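When a Gripper Drops the Keys: Tracking Down a Slipping Grasp

If you have been running the key rack task on a two-arm setup, sooner or later you will hear that little clink of metal on tile. Ours started one Saturday. The left arm would close on a key ring, start to pull back, and let it slide right out of the fingers. I blamed the policy for half a day, and I would like to save you that half a day!

Start with the power off and your hand on the fingers. Wiggle them gently. On our Craddock grippers the finger screws work loose with use, and a loose finger will still close happily on thin air while twisting away from anything as narrow as a key ring. Snug both screws up evenly and go back and forth between them a little at a time.

Next, follow the cable from the gripper housing all the way down the arm. Leave a generous loop near the wrist. Decha Srithong found our second fault this way - the connector had backed out just enough to cut out whenever the wrist rolled, and the gripper went limp for a moment. Push it home until it seats, then roll the wrist by hand through its whole travel and see that nothing pulls tight.

Now power up, keeping clear of both arms and with the stop button where you can reach it. Open the Stovitz panel and look at the grip force. Ours had gone back to 50 after an update, so I raised it in steps of 5 until the ring stayed put. Please don't jump straight to 100, as you will heat the motor and probably bend something.

Then test one arm at a time. Park the other one with its fingers open, well away from the rack, and run six slow grasps on a ring. Watch the moment just after the fingers close, when the ring has to clear its hook. A ring that catches there needs a higher lift before the pull, and no amount of squeezing will help it. If you do get a drop, stop the arm before you reach in for the keys, even when they are lying right at the edge of the floor and it looks perfectly safe. 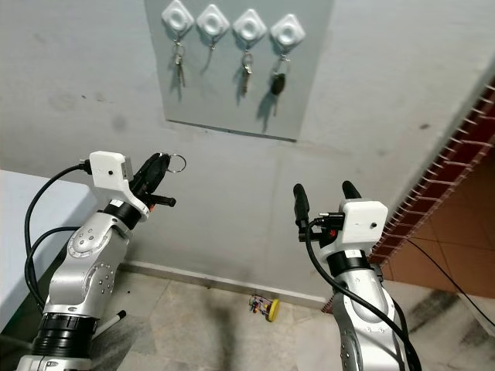
Once you have a clean run, write the new force value on a bit of tape and stick it near the controller, so that the next update doesn't send you back to the beginning. I also recheck the finger screws every morning before the first run - it takes hardly any time, and I sleep better for it.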